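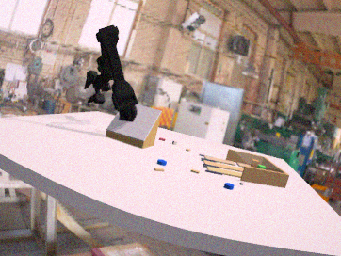
3. Method and materials

The study compares how long rye sourdough bread stays soft when it is kept in three kinds of storage: a paper bag, a linen bag and a closed tin. We baked all loaves in August, in the teaching kitchen, from one starter which Teresa Makowska has kept alive for 11 years. The flour was whole rye from the mill Kołodziej. Every loaf had 265 grams of flour and the same amount of water, and we added salt only in the second mixing.

Grażyna Krawczyk did the shaping and I was responsible for the oven. In total we baked 15 loaves, five for each kind of storage. After baking they rested on a rack until the next morning, and then we put them in the storage.

3.1 Measuring softness

We wanted first to use a laboratory instrument, but it was not free in our period. Our supervisor, Heather Prendergast, proposed a simpler way. A weight is put on a slice for 2 minutes and one measures with a ruler how deep it goes. The method is rough, and small differences can not be trusted. We cut the slices always from the middle of the loaf.

3.2 Problems during the work

Two loaves in the tin got mold before the last measurement and we took them out from the results. The kitchen was also warmer in the afternoon than in the morning, so from the third day we measured only at 9 in the morning. The earlier values are kept in the table but marked with a star.

4. Results

The bread in the tin stayed softest, as we expected. More surprising for us was that linen and paper gave almost the same values. Ragnvald Tangen, who read our first draft, thinks that our linen was too thin, and we agree that a thicker cloth should be tested.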